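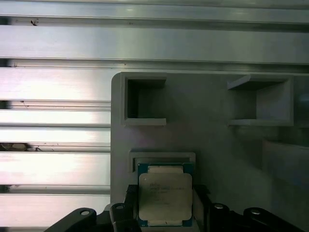 Abrehet Seyoum has been repairing and rebuilding desktop computers for long enough to have opinions about screws. She runs Endale, a small refurbishing workshop that takes in old office towers, strips out what is worn and sends them on to schools and community groups. Last year 109 machines went out of the door.

"People think it's clever work," she says. "Most of it is keeping parts in order. You take something out, you put it somewhere you'll find it again."

She began at Nundoslow, a repair counter in a shopping arcade, where she shared a bench with two others. Parts lived in mugs and takeaway tubs. Memory was the worst, she says, as the modules look much the same from a distance and it was easy to mix up a good one with one that had failed its test.

At Endale, loose memory goes into a slotted holder on the bench until it is wanted. Seyoum is strict on this. "It stands up or it lies in its own slot. It doesn't go in a pile and it doesn't go in your pocket."

The bench itself matters as well. She likes to work with the tower on its side, panel off, so that the motherboard is flat and she can press straight down. New starters often try to do it with the case standing up, and she lets them for a while. "They get tired arms, then they ask."
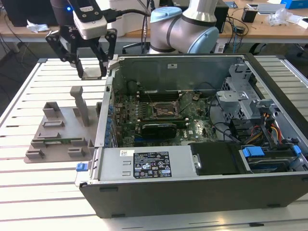

What should be fitted first when a tower is being rebuilt? "The processor, then the memory," she says. "Do those while you've still got space for your hands. If there's a big graphics card in the way I take that out too, even if it's going straight back in."

She is less fussy about cables, up to a point. They need to be clear of the fans and they should not be pulled tight, but she has no time for making them pretty. A customer at Flestero, a furniture firm that passes its old machines to the workshop, once asked whether she could plait them. She said she could, and that it would be extra.

A straightforward rebuild takes her roughly 2 hours, including the memory test, which she won't shorten. Her first question about any machine that won't start is whether the memory is fully home. "Both ends. People press one end, hear a click and stop."

The training side of the work, which goes under the name Dikitz, takes five people at a time and starts again in September. The first session is spent taking a computer apart and laying out the pieces. Putting it back together waits until the next one.

"They all want to get to the building," Seyoum says. "I tell them to label the screws first."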